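From: Kushwaha
To: wukik-users
Subject: Re: [wukik-users] how many episodes for round objects?

Maeve Ó Riain wrote:
> We have 200 episodes with boxes and the policy picks them well. With round
> things it closes the fingers too high and the object slides away. Do you
> collect more of the same, or do you change the start poses?

Hello Maeve,

I had the same problem in August, with a set for the Tarnudell task. My first answer was to collect more, and it did not help much. All my episodes started from almost the same height, so the policy learned one approach only.

Now I record in blocks of 6 episodes. After each block I turn the object and move the arm to another start pose. I also keep the grasps on the rim separate from the grasps on the body — they have a different label in the task file.

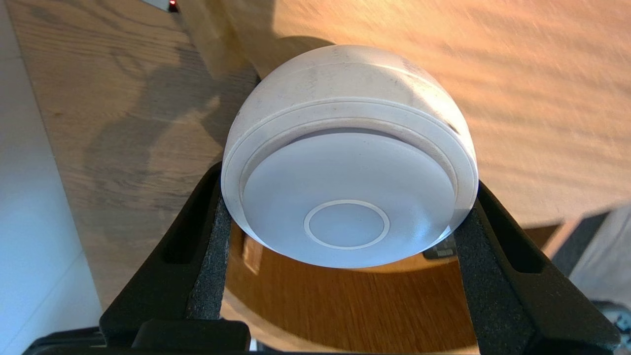
Wrist camera, rim grasp on the white dome, foam pads on both fingers.

From this set I kept 172 episodes. I removed the ones where the operator stopped for a long time before closing, because the policy copied the waiting. Up to 4 corrections in one episode I accept, more than this I record again.

One question from my side: do you crop the wrist view before training? In Bernent the default crop takes away the finger bases, and I am not sure if this is good for round objects. If somebody has compared both, please write to the list.

Best regards,
Kushwaha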